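Notebook, February, late afternoon session (club project, two-arm build)

Writing this up before I forget it all, which is what happened last time and cost us a whole evening of re-reading log files. Kettle's on, everyone else has gone home, so apologies if it rambles!

Started with the arms homing badly. The left shoulder kept stopping short and I spent ages blaming the new Merkon driver board, poor thing, when the trouble was a connector I'd pushed in half way myself. Once it was seated properly the homing routine ran clean 7 times in a row and I decided to stop poking it. Note to whoever has the bench next: give every plug on that side a proper shove before you power up.

Then on to the tray task. For anyone who missed the planning chat, the idea for the open day is that the left hand steadies the big white tray while the right hand looks after the rod, and the two of them have to do it together without one dragging the other about. It sounds easy and it's a pig. Clerkon (our scheduler, still held together with string) likes to send the left arm its move first and then think about the right one, and the delay we logged today was 395 milliseconds. I'd like it under 200. I moved the two commands into one message and it looks much smoother to my eye, but I haven't logged it properly yet so please don't quote me.

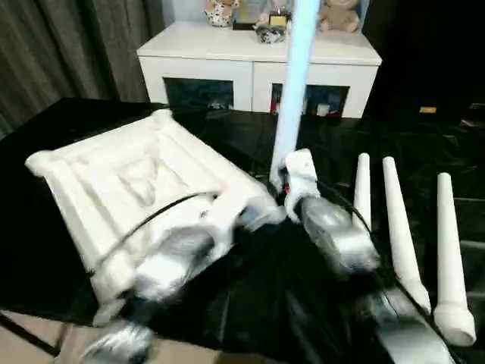

Grip force is the other thing. Foam is lovely because it forgives you, but it also squashes, and a squashed edge gives the fingers a different feel every go. I've dropped the left hand's force setting to 3 and left the right where it was. If the tray starts creeping, put it up a notch and write down that you did (yes, I'm looking at us, we never write it down).

Cables! I still don't like how they run. We talked about clips along the forearms and I think we should just do it, with enough slack left at the wrist that nothing pulls when the hand turns. The glossy black cloth is also on my grumble list. I want to try a dull one and see if the tracking gets any steadier, and if it doesn't, fine, the cloth stays and I'll go quiet about it.

Calibration file is saved in the Kovalchuk folder under today's name. The old one is still there too, please don't delete it until we've compared them. Clullolau entry form for the spring heats still needs the weight of each arm filling in, so somebody bring the good scales.

Next time: log the delay again with the single message, fit the clips, try the other cloth, then start on the pegs.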